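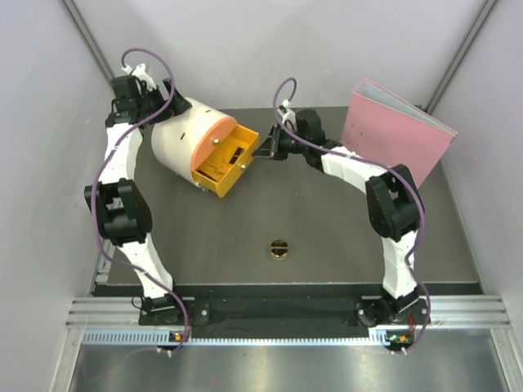

Pale grey on three sides, dark grey top

seija_p
Has anyone else gone grey in a really small room? I'm painting our box room in February and I'm completely sold on it! Pale grey walls, dark grey desk, done. Two coats of Cuneck matt in the hall already and I can't stop looking at it.

costel.s
Love it, but get the big tester pots. Mine looked lovely on the card and went lilac by four in the afternoon - north window, so my own fault.

zorica_t
Sorry, I'm going to disagree with you both. Grey on grey in a box room is a dentist's waiting room. I did mine in 20 minutes of madness with a yellow from Brerkano and I smile every time I open the door.

seija_p
Ha, fair! I do want some colour in there, just on things I can move about.

rutilio
Seija's right on this one. Keep the walls quiet and let the odds and ends shout. Orange and yellow together are brilliant against grey, and pink gets on with them far better than people think.
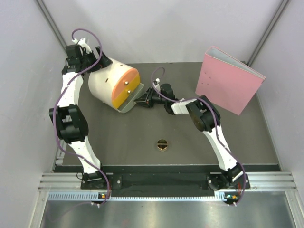 Orange and yellow on cream, pink binder at the back

zorica_t
OK, the orange I'll give you. Still wouldn't have the walls.

costel.s
What are you doing about the skirting? I'd take the wall colour straight down over it, makes the room feel taller.

seija_p
Ooh, hadn't thought of that. Off to Lazarević on Friday for testers, will try a bit behind the door first.

rutilio
Get a decent small brush while you're there!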